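Ralent Shared Workshop
Build Group: Hand-Held Gripper Pair
Minutes of the May meeting

Meeting opened at 7:10 p.m. Minutes of the April meeting were accepted with one correction: the encoder cable is shielded.

1. Mechanical status

Both grippers are assembled to revision 3 of the drawings. The finger linkage on the right-hand unit was shimmed after the last meeting and the side play is now within the limit the group set. The left-hand unit still has slight backlash at the trigger. It does not affect logging and will be left alone until the next teardown.

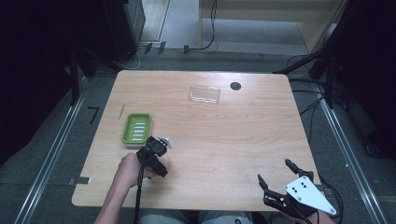

Cable routing took up most of the discussion. Each gripper is wired separately, and the cable drags on the wrist when the operator reaches toward the far side of the table. One proposal was to run both cables down through the round hole near the back edge of the table. Against this, the cables would then cross the work area where the soap dish and the clear container are placed. A second proposal was an overhead line with a light spring return. The group agreed to try the overhead line first. The table is not to be drilled.

2. Logging and firmware

The Cellavon logger board ran with both grippers connected. The log covers 3,000 open-close cycles, of which 1,131 were recorded with the new firmware. The new build dropped no samples. The old build dropped samples whenever both triggers were pulled together. The old build is withdrawn and the download link on the group page will be changed.

Finger position is still reported in raw counts. Full travel reads 497 counts on both units after zeroing. Conversion to millimeters will be done in the replay script and not on the board.

3. Finger pads

The black pads were inspected. Wear is concentrated on the gripping faces and along the top edges.

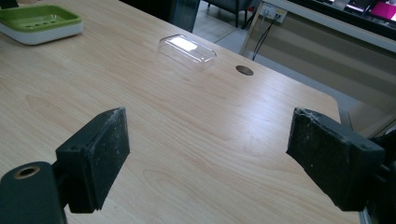
Item 3: pad faces scuffed, upper edges worn, pale specks on both faces.

Options considered:
- Wipe the faces and continue with the present pads.
- Print new pads in the same material with a rounded top edge.
- Glue a thin rubber sheet from Sundeo to the present pads.

Agreed: rounded-edge pads to be printed as a set of four, two for use and two spare. The rubber sheet was set aside, as it changes the closed position and would require zeroing again. The mounts stay as drawn.

4. Purchases

Approved: one spring return, cable clips, one roll of filament. The order goes to Lennox with the next workshop order. Spare connectors deferred.

5. Actions before the June meeting

- Fit overhead line and check reach to all corners of the table.
- Print and fit new pads; keep the old pads for comparison.
- Update the firmware link.
- Add the millimeter conversion to the replay script.

Meeting closed at 8:25 p.m.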